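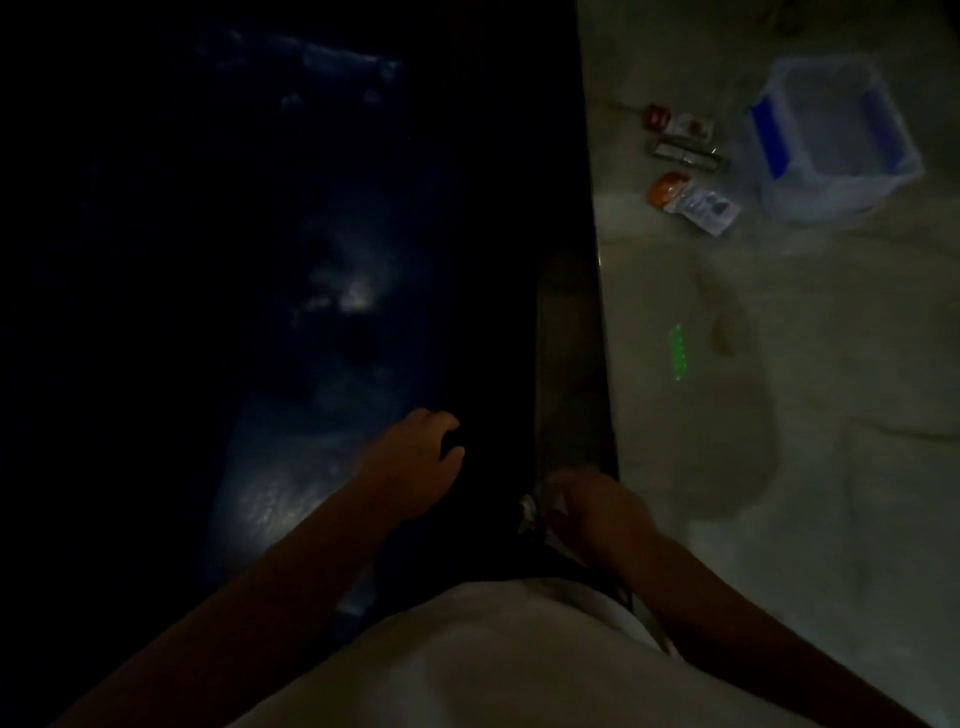
Handout 3: Comparing grippers on thin plastic and soft packs
Course notes, robot handling lab - posted 2023-11-03

This week we finally get to the fun part! You have read about payload and closing force, and now you get to find out how little those numbers help when the thing you want to pick up is a snack packet. A packet bends, it slides, the contents shift to one end, and the printed film shines right back at the camera. I love this lab.

We compare two grippers, the Brokon (two flat parallel fingers) and the Irkeo (three soft fingers, one air line). Both mount on the same arm and both run from the Haltura controller, so please leave the speed setting alone between runs or your numbers won't compare.

Before you touch either gripper, do the job by hand and record it from a head camera. Put packets into a clear container, take them out, repeat. Then watch your own fingers. Most people find that they hardly ever pinch a packet in the middle. They go for an edge, or drag the packet a little and get a finger under it - and the other hand is usually busy too.

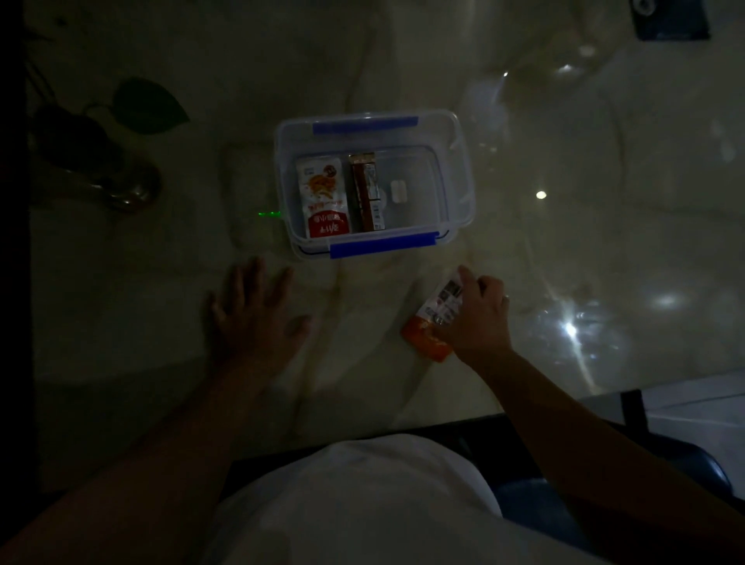

Fig. 1. Hand baseline, head camera view. Two packets standing in the open container, a third in the right hand.

Look at where the fingers are on the orange and white packet: over the top edge. Now try to plan the same grasp for the Brokon. Which way do the fingers have to face? Will they clear the container wall on the way in? Sketch it first, then try it.

Notice the lamp reflections on the tabletop as well. Clear walls on a shiny surface are hard for a depth camera, and the Munasinghe method (Nuwan Munasinghe's notes from February, in the course folder) is a nice way to deal with it: find the colored parts first, here the blue clips, and work out the rim from those.

For each gripper, do 16 picks from the table and 25 placements into the container. Write down every miss and what kind it was: slipped, crushed, hit the wall, never found the packet. The misses are the good stuff, so don't tidy them up.

Tonantzin Ledesma has the spare finger pads for the Irkeo. Ask her before swapping them, and note the pad type on your sheet. Bring the sheet and one favorite failure clip to the next session.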